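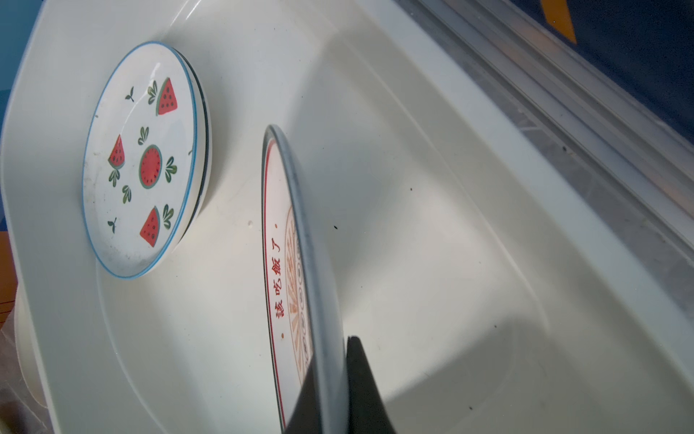

Notes for the tableware talk -- keep it loose, no reading off the page!

Opening. Ask who has a favourite plate at home. Wait for hands. Then ask who has one with writing on it. (Usually a few brave souls.)

First point: plates that talk. I love these so much. The watermelon plate is pure summer and needs no words at all, but the one with the red characters says, more or less, "time to eat". That's my mum shouting up the stairs, printed on china! Pause for the laugh, then say it slowly: 該吃飯了.

Mention Slavica Dervishi's collection here, almost 300 plates, and she eats off every one of them. Her rule is 2 plates out for each guest, never matching.

Second point: rims. People skip the rim and go straight to the middle. Slow down. A wide dark band makes a small plate feel like a little stage -- and then somebody puts a steaming bowl in a square right on top of it. Lovely.
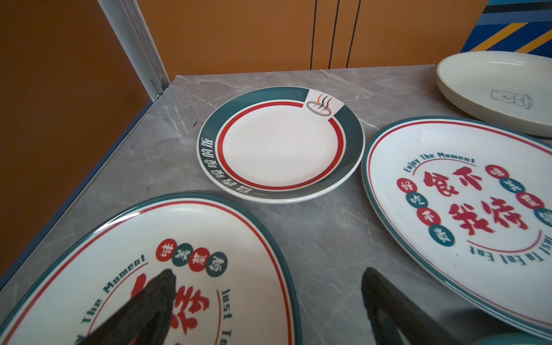 Small round plate with the steaming bowl on its rim, and the "Enjoy The Moment" ovals.

Read the oval aloud: "Enjoy The Moment", then "Just To Eat Eat". Let them enjoy that second Eat. Big red calligraphy through the middle, badges in red and teal, and it still works as a plate for dinner.

Third point: mixing. Oratile Mkhize's supper table at Vlachou, back in November. Tell the soup story if there's time, skip if past 3.

Questions. Have the Daltow handout ready, and pass the spare plates round, both hands please!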